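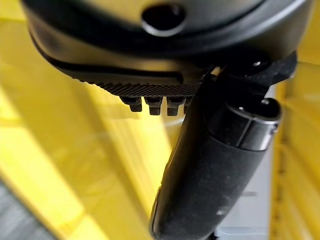 Figure 2. Matte black shell with a soft sheen near a dark round opening. A finely ridged strip runs along the bottom edge.

5. Does a matte finish make things seem better made?

The claim that buyers read a matte surface as a sign of quality is repeated so often in the design literature that it is rarely given a source. Where a source is given, it is usually Hnatiuk and Zeman, whose survey collected 3318 ratings of kettles, desk lamps and hand tools. We are not convinced that the survey shows what later authors say it shows.

The first problem is price. The matte items in the set came mostly from Skitix and Gradard, and the glossy ones from Jotska, which sold for a good deal less. Raters saw the price tags. When we sorted the published ratings by price band, the gap between finishes shrank in every band and vanished in two of them. Zeman has replied that price and finish go together in real shops. That may be so, but it is an argument for leaving the question open.

The second problem is wear. Matte plastic tends to go shiny where hands rub it, and gloss picks up scratches. All the items were rated new. A person who has owned a lamp for five years may hold a very different view of its finish, and we could find only one study (Triệu) that asked owners at all. It had eight participants, and they disagreed.

Texture raises a separate issue. A surface can be smooth and dull in one area and ridged in another, as in Figure 2, and a single score for "finish" then means very little. Oravec and Paulík tried to get around this by scoring each area by itself, but their raters worked from printed photographs and never touched the objects. Sheen in a photograph depends heavily on the lamp and the angle. We would not want to rank two plastics on that basis, and we doubt that their raters could.

None of this shows that the effect is absent. The Kapoor scale, used in most of the work reviewed above, has a single item on surface and four on shape, so a small effect could easily be missed. Our own trial, described in Section 6, hides the price and lets people handle the objects before they rate them.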